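Tirnura Bench Notes
@tirnura_bench · 18 Apr 2018

1/ Notes on lining a small countertop trash can. Subject: fit, overhang and the order of operations. I have kept a log on this since November and it is now long enough to be of use to someone else.

2/ The can is the ordinary white plastic type with a hinged lid, small enough to live on a table. Capacity is not printed on mine. I measure the rim with a tailor's tape and ignore whatever the bag carton says about volume.

3/ Rule for flat bags: the bag's flat width, doubled, is its opening circumference. That number has to exceed the rim circumference by a small margin. Too little and the bag splits on the fold. Too much and it slides in under the first heavy item.

4/ Overhang is the second variable. A translucent bag with a long overhang down the front looks untidy but holds well. It also tells you at a glance that a liner is in.
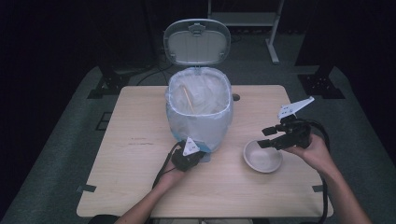 Ustonness: Does the long overhang not catch in the hinge? Mine does every time I close the lid.

5/ It can, if the surplus is at the back. Pull the slack to the front before folding. The hinge side needs only enough plastic to go over the rim. Everything else goes where the lid has clearance.

6/ Long thin waste is the usual cause of punctures. Skewers and chopsticks go in leaning against the wall, blunt end down. Of 31 failed liners in my log, most had a hole from a stick. I snap them in half now.

7/ Bowls get scraped over the open can with the lid fully back. A half-open lid returns at the wrong moment and you wipe the table twice.

8/ On material. I buy Trotness flat bags in cartons of 500. At roughly 2 a day a carton lasts most of a year. The thin grade is adequate for dry waste. For kitchen waste I would go one grade up.

9/ Color is a matter of sorting. In my kitchen blue is for recycling and clear is for everything else. Crumpled bags of either kind should be shaken open before they go near the rim — a bag opened inside the can traps air underneath and will not seat. 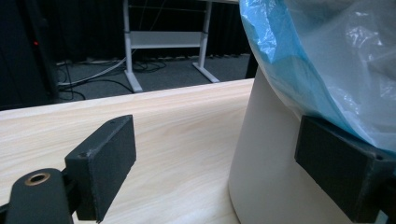
Blue bag and clear plastic at the bin.

10/ To let trapped air out, press down along one wall with a flat hand, then fold the rim. Do not punch a hole in the bag. I have seen this recommended.

11/ Hodoroagă sells an elastic band for holding the fold in place. I tried one for a month. It works on a straight rim and creeps upward on a tapered one. A knot in the surplus plastic does the same job.

12/ Rim measurements for the other cans I have tested will go in a separate thread once I have retyped the table.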